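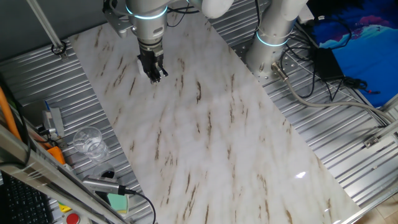 Tablero de efecto mármol sobre la superficie acanalada, con un vaso de plástico transparente al lado.

Puteo: ficha de datos de superficies y vasos

Versión 3. Mantenimiento: Yurani Escobar. Revisión de etiquetas: Heriberto Condori y Young-sook Won.

Qué contiene

Puteo reúne fotografías de tableros, bandejas y encimeras pequeñas con objetos corrientes encima o cerca. El tema es el acabado de la superficie: vetas, brillos, bordes y lo que ocurre cuando alguien decide que una cocina necesita parecer una cantera italiana. Hay 40 conjuntos, repartidos en 4 carpetas:

marmol_efecto/
madera_clara/
liso_mate/
varios/

La carpeta varios/ iba a ser provisional. Lleva así desde enero y ya tiene más personalidad que las otras.

Sobre el efecto mármol

Decimos "efecto mármol" en todas las etiquetas. En la primera versión pusimos "mármol" a secas y Mafalda Bastos, que había trabajado en una marmolería, nos escribió un correo de tres párrafos que todavía duele. Ahora la etiqueta describe el aspecto y deja la geología para quien la haya estudiado.

El tablero de la portada es un buen caso: fondo blanco y gris claro, vetas finas marrones y tostadas que corren más o menos a lo largo, y un punto de reflejo pequeño cerca de la parte inferior derecha. El reflejo se etiqueta como brillo. Durante un tiempo alguien lo etiquetó como mancha y estuvimos a punto de comprar un limpiador.

Campos

superficie: uno de los valores de la lista (ver acabados.txt)
color_base: hasta dos colores, el dominante primero
vetas: ninguna, finas, gruesas
direccion_vetas: longitudinal, transversal, sin_orden
brillo: sí o no
soporte: lo que hay debajo del tablero
objetos: lista libre, en singular y sin adjetivos poéticos

Lo de los adjetivos va en serio. "Vaso melancólico" existió en la versión 1.

Criterios para los vasos

Un vaso de plástico transparente se anota como vaso_transparente aunque apenas se distinga del fondo. Si está fuera del tablero, se anota igual y se añade fuera_tablero. No se supone qué contiene ni de quién es; para eso está el fregadero de la oficina, donde el debate sigue abierto.

Problemas conocidos

El valor soporte=metal mezcla chapa lisa y aluminio acanalado. Está previsto separarlos.
Unas 3 fichas de liso_mate/ son, a juicio de Heriberto, satinadas. Young-sook no está de acuerdo. Se quedan donde están hasta que uno de los dos se canse.
El beis, el crema y el hueso se han unificado en claro_calido. Las quejas, a Darlene Bergeron, que propuso el nombre.

Uso

Sirve para clasificar acabados y para comparar criterios de etiquetado. No sirve para elegir encimera.

Cambios de la versión 3

Se añade direccion_vetas.
Se corrige "marmól" en todos los archivos, incluido el que explicaba cómo se escribe mármol.
Se retira la etiqueta bonito.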